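## 4. Setting up the dish scale

Read this section before you put the batteries in. The quick card in the Wullness box says setup takes one step. It takes more than that, and the step it leaves out is the one that decides whether your numbers mean anything.

### 4.1 Pick a surface

1. Choose a hard, level table or counter. Cloth, cork and foam mats all let the feet sink.
2. Press down on each corner of the table. If it rocks, fix the table first.
3. Set the scale down with all four feet flat. Keep the feet clear of seams, holes and table edges.
4. Leave it alone for 5 minutes if you carried it in from a cold car or garage.

**Note:** The bubble level built into the Modumen base is a decoration as far as we can tell. Ours showed dead center on a shelf that a marble rolled off. Use a real level if you own one.

### 4.2 Power on and zero

1. Take everything off the scale.
2. Press and hold the left button until the display lights up, then let go.
3. Wait for the reading to stop moving. The display may flash READY before this happens. Ignore it.
4. Press the left button once, briefly. The display should read 0.

If it reads 1 or 2 and stays there, repeat step 4. If it drifts up and down, go back to 4.1 and look at your feet (the scale's, that is).

**Caution:** Do not press on the platform to "wake it up," whatever the card says. A hard push while the scale is starting can leave it with a false zero, and you won't get a warning.

### 4.3 Teach it your plate

The saved-plate feature lets you put a full plate on the scale and see only the weight of the food. It works, within limits. It stores a weight and nothing else, so it can't tell your dinner plate from a bowl that happens to weigh the same.

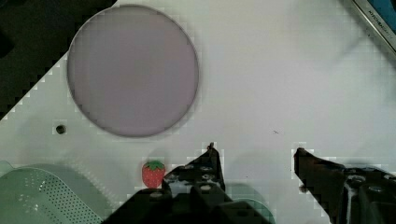 *Round plate, colander and toy strawberry on a white table, Guvside edition, revised 4/22/24*

A plain round plate with a flat middle is the easiest kind to start with. Wash and dry it first. Water caught under the foot of a plate can add 2 grams, and once saved, that error goes into every meal you weigh.

1. Zero the scale as in 4.2.
2. Put the clean plate in the middle of the platform.
3. Hold the right button until a small P shows up.
4. Take the plate off, wait, and put it back. The display should read 0 with the P lit.
5. Do step 4 again with the plate turned halfway. A change of more than 2 grams means it was off center or is touching something.

The Ebihara app claims to hold 1,000 saved plates. The scale itself holds 19, and when you add one more it drops the oldest without asking. Plates kept only in the app have to be sent back to the scale by hand. Write the weight of your everyday plate on paper and tape it inside a cabinet door.

**Note:** Don't assume that plates from one set weigh the same. Save each one, or pick one and stick with it.

### 4.4 Check it against something you trust

The box says "pre-calibrated for life." We would not rely on that.

1. Zero the scale.
2. Set a known weight on it. An unopened bag of sugar won't do – the label gives the contents, and the bag adds its own weight. Use a proper test weight.
3. Compare the reading with the number on the weight.
4. Move the weight toward each corner and compare again.

A difference of 1 gram is normal. If you see 5 or more, run the calibration in Section 7. If it comes back within a week, ask for a replacement and don't let support talk you into a second app update. We tried the update. It changed the icons.

### 4.5 App pairing (optional)

Everything above works without the app. If you want it anyway, turn off location access when it asks. Pairing still goes through.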